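Chapter 6
Series Fiction and the Returning Reader

A series novel has two jobs. It must tell a story that can be followed by someone who picked it up at an airport, and it must move along a larger story for people who have read every earlier volume. Most of the craft problems in this chapter come from the pull between those two jobs.

You should have read the first two Okoncombe novels before starting. Page references are to the Pleltel paperback edition.

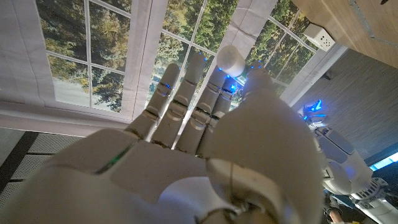

6.1 The recap problem

Writers of paranormal mystery carry a heavier load than most. A new reader needs the detective, the crime and the rules of magic, often within the opening scene. The second Okoncombe book handles this in 3 pages. The pack law that matters to the murder is stated during an argument over a parking space, and the rest is held back until page 104. 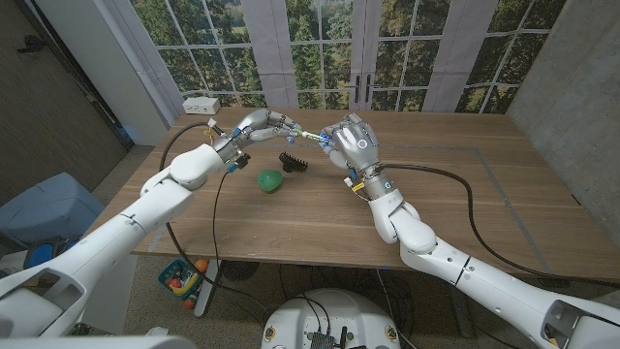

Compare the fifth book, where the recap takes up most of a chapter. Returning readers tend to skim it, and new readers meet eleven names before anything happens. The information is much the same – the difference lies in who wants it and when.

A useful test is to mark each sentence of backstory and ask which character needs it at that moment. If the answer is none, the sentence can usually wait.

6.2 The couple after the wedding

Many series begin with a courtship and then have to go on without it. The Olley books keep the married leads apart for long stretches, with up to 177 pages between shared scenes. Others give the romance plot to a sibling or a rival and let the first couple work the case. Both methods change whose point of view opens the book, and you will be asked to track this in the exercises. 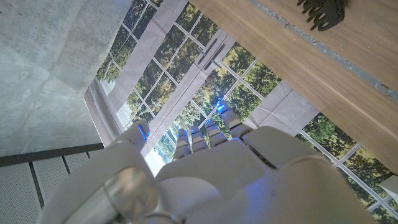
Point of view also affects what can be hidden. A second narrator who knows the culprit has to be kept busy elsewhere, or the mystery is over early.

Readers do not agree on how much of this they will put up with.

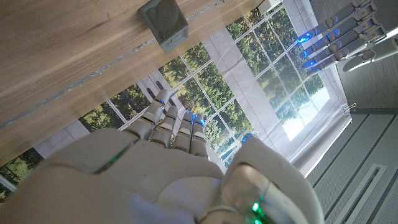

Tăng argues that a returning reader will forgive a thin mystery long before a couple who have stopped talking to each other, and that publishers have known this for years. Keep that claim in mind as you read the extracts in section 6.3.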